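**Pulow、通い箱のまま始められる部品取り出しキット「Trornent(トロネント)」の受注を5月より開始**

倉庫や組立現場で「箱の中のあれを、ちょっと取ってほしい」という場面は、思いのほか多いものです。株式会社Pulow(プーロウ)は、そうした日々の小さな手間をお引き受けする後付け型の取り出しキット「Trornent」の受注を、5月より開始いたします。開発にお力添えくださった現場の皆さまに、まずは心よりお礼を申し上げます。

Trornentは、お手持ちの協働ロボットの手首に取り付けるグリッパーと小型カメラ、それに教示用ソフトウェアをひとまとめにしたキットです。専用のトレーや整列装置をご用意いただく必要はなく、いま棚の前に置いてある箱を、そのままお使いいただけます。私たちが最初からこだわってきたのは、まさにこの「そのまま」というところでした。

### 開発のきっかけは、曲がった部品でした

四角い箱や丸い缶をつかむ装置は、すでにすばらしい製品が世の中にたくさんあります。ところが、修理部品や交換部品を扱う現場へうかがうと、様子がずいぶん違うのです。曲がったもの、突起のあるもの、平たい部分と太い部分がひとつながりになったもの。しかも黒い樹脂でできていることが多く、カメラにとってはなかなかの難物です(私たちも試作の初号機では、ずいぶん泣かされました!)。

そこでTrornentでは、上から見下ろすカメラだけに頼らず、手首のカメラで対象に近づきながら形を見直す方式を採りました。離れたところでは黒いかたまりにしか見えなかったものも、近くまで寄れば、縁の立ち上がりや継ぎ目といった手がかりが増えてきます。つかむ位置は、その手がかりをもとに決め直していきます。
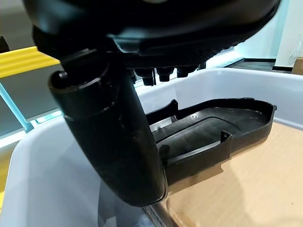 **導入現場から**

白い樹脂の箱に入った、太く曲がった黒い管と、そこから右へ延びる平たいトレー状の部分。手首のカメラがとらえるのは、こうした距離の光景です。つや消しの黒い面が続くなかで、トレーの内側だけは光を返して銀色に明るく見えます。暗い面と反射が隣り合う対象はソフトウェアの調整でもとりわけ時間をかけたところで、露出を変えた複数の画像を重ねて輪郭を求める機能を、標準で備えることにいたしました。

先行導入にご協力くださったのは、家電の修理部品を取り扱う株式会社Oltau(オルタウ)様です。同社の部品センターでは、これまで409品目でTrornentをお試しいただきました。箱の底に段ボールを敷いておられる棚もあれば、敷いておられない棚もあり、底の色も高さもまちまちです。こうした違いは品目ごとに登録し直すのではなく、箱を置き換えたときに短い確認動作で読み取るようにしています。この確認動作は、Oltauの皆さまとのやりとりのなかから生まれたものです。

### 主な特長

- **手首カメラによる近接認識** 接近の途中で把持位置を更新します。
- **開口部を選ばない細身の指先** 縁の高い箱でも、壁際の部品に届きやすい形状です。
- **動かして覚えさせる教示** アームを手で導いて動作を登録でき、プログラムの記述は不要です。
- **指先の交換** 付属の指先は2種類。工具を使わずに付け替えられます。

可搬質量5kg以上の協働ロボットに対応し、制御盤の改造は原則として必要ありません。対応機種の一覧は、お問い合わせいただいた方にお送りしております。なお、透明な袋に入った部品や、箱の中で深く絡み合ったケーブル類につきましては、現時点では対象外とさせていただいています。ご要望の多い分野ですので、こちらも引き続き取り組んでまいります。

### 開発責任者より

「部品というのは、現場の方にとっては毎日顔を合わせる相手のようなもので、皆さん本当によくご存じなんです」と、開発責任者のLiviu Vlad(リヴィウ・ヴラド)は話します。「どこを持つと傾くか、どこは押してはいけないか。そういうお話をうかがうのが楽しくて、打ち合わせがいつも長引いてしまいました。Trornentの教示画面には、そのとき教わった言葉をなるべくそのまま残しています。『そっと』という速度設定があるのも、そのためです」

### 販売とお試しについて

初年度は約400セットの出荷を予定しています。販売および設置は、代理店の株式会社Kourkoulas(クルクラス)が担当いたします。価格はお使いのロボットの機種と設置内容に応じてお見積もりいたしますので、どうぞお気軽にご相談ください。

ご購入の前には、実際の部品をお預かりして取り出しをお試しする「持ち込み評価」もご利用いただけます。できれば普段お使いの箱ごと、中の仕切りや敷物もそのままの状態でお送りください。きれいに並べ直していただく必要はまったくございません。結果は、うまくつかめた場面も、つかみ損ねた場面も含めて、動画とともにご報告いたします。

平日のご来社が難しいお客さまのために、日曜日の見学枠もご用意いたしました。少人数でゆっくりご覧いただけますので、現場のご担当者さまもぜひお誘い合わせのうえ、お越しください。

**本件に関するお問い合わせ**
株式会社Pulow Trornent担当
お問い合わせは、当社ウェブサイトの専用フォームにて承っております。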